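Keeping Lunch Cold: Reusing Foam Boxes at the Loureiro House
Mathis Poulain, May 2024

Why I picked this

My student house, Loureiro, gets a lot of deliveries in white foam boxes, and they pile up by the back door until somebody gets tired of looking at them. I wanted to know if they could have a second life as lunch coolers (the real ones at Drisosari cost more than I like to spend on a thing that sits under a desk!). My instructor said fine, as long as I wrote down what I did and didn't just eat the results.

What I used

Foam boxes from the pile, freezer packs, kitchen thermometers, old towels and rags, and a table in the narrow room next to the laundry. I ran 22 trials over the semester, each one 3 hours long, and filled in a sheet every half hour. I missed a few readings when I had class, and those are marked on the sheets.

Setting up the box

I tried boxes with their lids, boxes with no lid, and boxes with just a cloth over the top. I was really hoping the cloth would do well, mostly because the lids are always the first thing to go missing. Draping it sounds easy, but a thick fuzzy cloth likes to stand up in a peak and leave part of the box open, so plan on fussing with it for a minute before you start the clock.
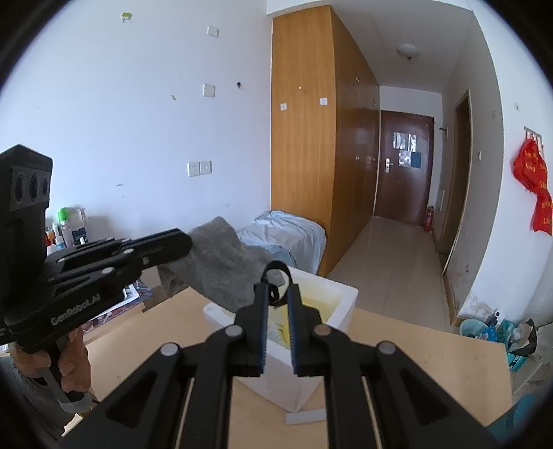

What I found

The lid won, no contest. The cloth came in second and beat the open box in every trial but 3, and two of those were on days when I know I packed it badly. Folding the cloth double helped more than I expected. Crinkly plastic wrap around the food made no difference that I could measure, though it did keep the crumbs in.

What I'd change

More thermometers, for sure. Mine cost about 50 cents each at the Gradon flea market and they didn't always agree with each other. I'd also like to repeat the whole thing in August, when the room gets properly hot. My cousin in Olten has already offered me her picnic rug for the next round, and I've started saving lids.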